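About Gatel

September
By Ifor Gwilliam

Gatel takes in used office computers, strips them to parts, tests what is worth keeping and builds complete machines out of the result. We started in a rented garage with 20 desktops from a school that was closing its lab. The shop now handles nearly 200 towers a month, most from offices and clinics replacing a whole floor at a time.

Every tower gets the same treatment. It goes on its side on the bench, the side panel comes off, and the inside is checked against the intake sheet. Memory comes out first, then the graphics card if there is one, then the drives. Drives are wiped before anything else happens to them. Power supplies are tested under load for 20 minutes and either labeled or scrapped.

We do a lot of Dell desktops. The cases open easily and the drives slide out on plastic rails, so parts can be pulled without hunting for screws. Memory is the item we sell most of - repair shops buy it from us in boxes of 100.

Parts are sold under the Stustar name, and finished computers go out as Campos desktops with a one-year warranty. Anything we can't use goes to Dullance, a metals recycler across town. We get a weight ticket back for every load and keep it on file.

If you have equipment to drop off, call first. We take towers, small servers and loose parts. We don't take monitors or printers.
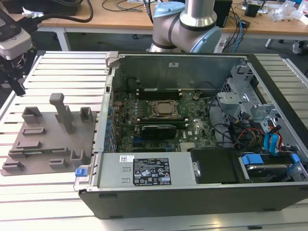
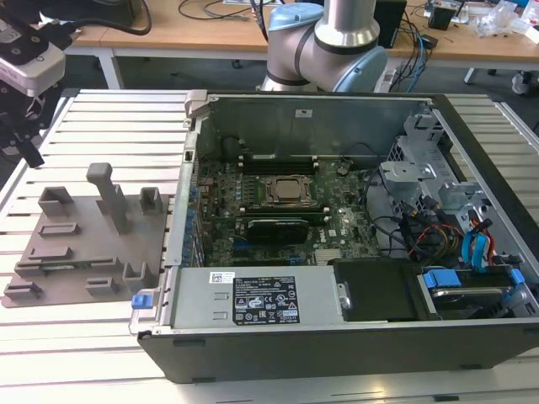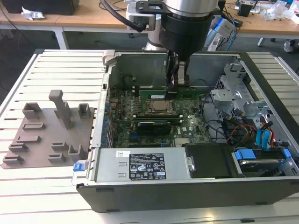

Dell towers on the bench with the side panel off, graphics card and hard drive still in place.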